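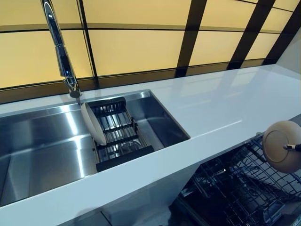 Attachment 1: sink-to-dishwasher task, second plate over the racks, first plate still standing against the sink rack.

Ticket 2979
Project: Prinov kitchen chores
Site: Clenmont test flat
Component: plate handling, lower rack
Priority: normal
Status: open, workaround in place
Opened: 2 June 2025

Summary

Arm loads the first few plates well, then starts setting them down half a slot out. The plate rests on top of the tines and the arm carries on as if it were seated. No breakages so far.

What we expected

Plate is taken from the sink side, carried over the front edge of the worktop, turned upright and lowered between two rows of tines. Arm lets go only when the plate is bearing on the bottom of the rack.

What we got

The carry is lovely. I want that on record before the moaning starts, as last July we couldn't get a plate from one side of this worktop to the other without stopping twice. Now it goes across in one sweep and the grip holds all the way (I watched it a good long while when I should have been writing this up!). The trouble is all in the last bit, going down into the rack. In a run of 12 plates, 3 ended up perched on the tines. All of them were on the side furthest from the sink.

Log

Entry 1. Restarted everything, re-ran with the same plates. Same fault, same side. Rules out a bad start-up, which was my first hope.

Entry 2. Suspected the lighting. The yellow panels behind the tap are bright and the worktop is glossy, so you get yellow patches all over it, and the sink walls throw back streaks of their own. Switched the panels off and ran again under the ceiling lights. Finding the plate in the sink got a touch quicker. The misses at the rack stayed as they were. Worth a separate ticket for the quicker pick-up, but it isn't our fault here.

Entry 3. Suspected the grip. Pressed on the plate by hand while the arm held it, gently, in every direction. It gave a little and came back to where it was. Marked the rim with tape and compared before and after a carry: no slip that I could see. Grip is fine. Please don't anyone raise the squeeze force, it was raised on the Fultitz build and all we got for it was a chipped saucer.

Entry 4. Looked at the rack itself, which I should have done at entry 1. With the door down and the racks pulled into view, the lower one rocks on its runners. Push a corner and it moves sideways by half a slot, then stays there. The software reads the rack position once, at the start of the run, and trusts it from then on. Every plate that goes in nudges the rack a bit. By the time we get to the far side the map is out of date.

Entry 5. Wedged the rack with two folded tea towels and ran the full 12. All seated. Took the towels out, ran again, misses came back. So there's our cause, or most of it.

Entry 6. Tried reading the rack position again before every plate. It works, and I was very pleased for a minute, but it adds so much waiting that the whole load drags. Dark grey tines against the dark inside of the machine are slow going for the vision side. Reading again after every third plate looks like a fair middle ground. Needs more runs.

Entry 7. Reply from the Bùi workshop, who look after the arm hardware. They suggest feeling for the rack: lower the plate slowly, and if it stops too high, lift, shift over half a slot and try again. This is how I do it at home with my hands full and my eyes on something else, so I'm all for it. They say the wrist can already sense the stop. We've simply never asked it to.

Workaround for now

Tea towels, one each side of the lower rack, folded twice. Take them out before running the dishwasher. Keep the load to plates only. Bowls have not been tried with the rack wedged.

To do

Write the slow-lower and retry step, test on the far side first.
Log rack position at start and end of each run so we can see the drift.
Try other dishwashers. This one may be looser than most.
Raise new ticket for panel lighting and pick-up speed.
Update the chore sheet. It still says "plates: done", which someone will quote at us.

Notes for whoever picks this up

People visiting the flat keep asking me whether the thing can do the washing-up yet. My answer this week is that it can load plates in a kitchen it knows, with towels in the rack, and you'd still want to look in before pressing start. Mugs are a coin toss, and cutlery is a long way off. But the retry step would help with drawers and shelves as well, and I can't wait to see it running.

Run files are in folder 304. The wedged runs have "towel" in the name.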